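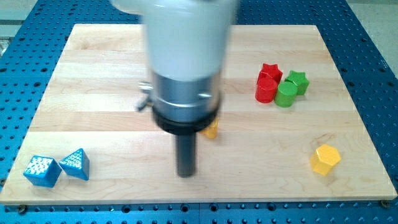 January 6, 2018

Quick one before the kettle boils. Choir started back at Akby chapel last night and my voice is shot. We're doing the psalms this term, a new one each week, and I'd forgotten how long some of them go on. Hymn 272 went well though – the altos came in on time for once!

Still on Matthew with my reading. Meant to finish in November. Didn't. Two chapters this morning, then the phone rang, then I lost my place. Will try agian tonight.

Prayer lunch is at Flanville this month, not Akby. Bring soup if you can, bread's sorted. Parking is awful so share lifts – I've got room for two if your on my side of town.

Right, kettle.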